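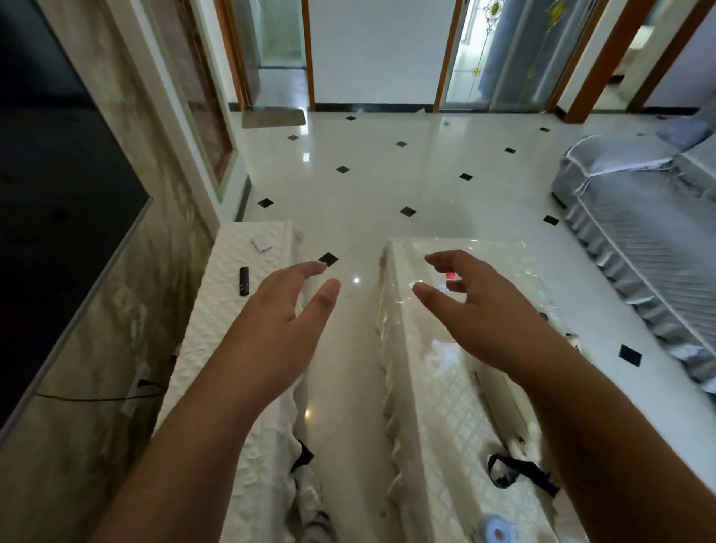

Furnished Lettings Forum: Covers, Linen and Soft Furnishings
Topic: Laundering of fitted covers between tenancies

Garnia_Lettings
Members are invited to comment on the following proposal. At present, quilted covers on cabinets and sofas are removed and washed at 30 degrees at every change of tenancy. It is proposed that cabinet covers be washed at every second change only. Clear plastic sheeting, where fitted, would be wiped down on each visit.

Posero Estates
We support the proposal as regards cabinets. Our own inventory form requires that remote controls, keys and loose cards be listed before any cover is lifted. Keys are to be checked against their tags.

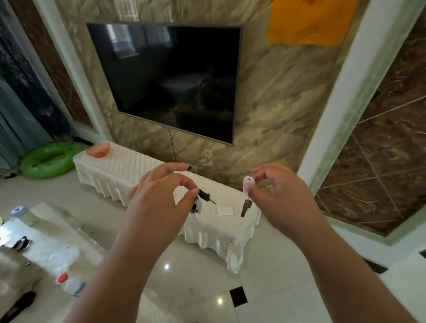

Where a key has no tag, it should be entered separately and kept apart until its lock has been found.

Tsakiris_Linen
We must disagree. Gathered skirts collect dust at floor level whether or not the top is protected. A wash at every change remains our advice.

Lulla Household
May we ask whether sofas are included? The pleats take us longer to press than all the rest.

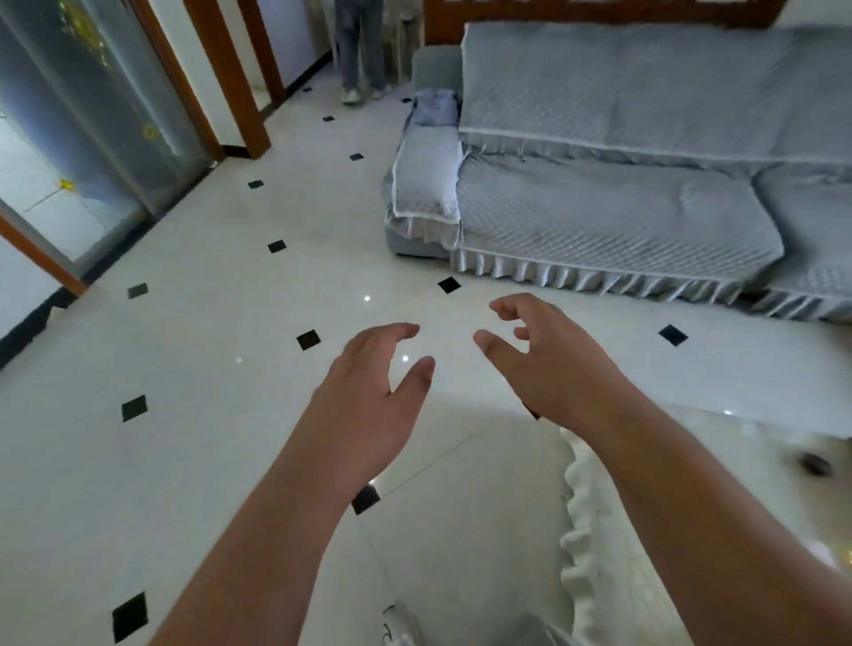 Our practice is to clear the armrests first and return any clothing to the tenant before the slipcover is taken off.

Garnia_Lettings
Sofas are excluded and will continue as now. The objection regarding skirts is noted. Further comments are requested by Tuesday.

Tsakiris_Linen
Our objection stands.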